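How to Log a Donated Book Collection
Palcombe Reading Room, cataloging notes
Last revised 2018-02-27

These steps apply to any gift of more than 54 volumes from one donor or estate. Smaller gifts go straight to the desk and are entered one at a time. The procedure was written by Gifty Amoah and tested on the Ogola bequest, which came to 3584 items, mostly novels and literary magazines.

Before you start

You need the donor letter, a blank accession sheet, acid-free slips, a soft pencil and a login for the Stevetti catalog. Do not use ink or sticky notes on any book, including damaged ones.

Step 1. Assign a collection number

Open Stevetti and choose New Collection. The system gives you the next free number. Write it at the top of the accession sheet and on the donor letter. If the gift arrives in several deliveries, all of them keep the same number, followed by a dash and the delivery number.

Step 2. Sort by author, not by size

Set out the books by author surname. Pen names are filed under the name printed on the title page. Enter the legal name, if known, in the See Also field. An author with three pen names will sit in three places on the shelf and have one linked record.

Step 3. Check the edition

Read the copyright page, not the jacket. Record the year, the printing and the publisher. For novels with a number line, the lowest number present is normally the printing. Older books may have no number line. In the Ogola bequest, 212 volumes had none, and those were matched by hand against publisher lists. If you cannot settle the printing, type "undetermined" and leave the value field blank.

Step 4. Look for signatures and loose papers

Turn the first five leaves and the last five. Signatures, bookplates and dedications go in the Provenance field, word for word. Put loose letters in a numbered sleeve and note the page where they were found. Anything dated before 1910 is passed to Zuweira Akolgo unopened.

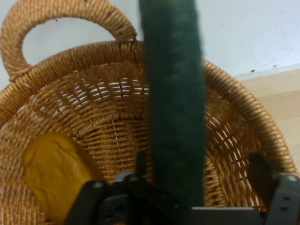
Step 5. Move the books to the shelving area

Books leave the sorting table in author order, spine down, with the slip showing. Use the flat cart for hardcovers. Paperbacks can go in a woven wicker basket with a looped handle and a thick coiled rim, provided the slips stay below the rim. Line it with clean tissue first, as bare wicker marks soft covers.

Step 6. Close the record

Compare the item total in Stevetti with the accession sheet. If they differ, recount the shelf before changing either figure. Print two copies of the record, one for the file and one for the donor. Send questions about locked records to Senyo Mensah.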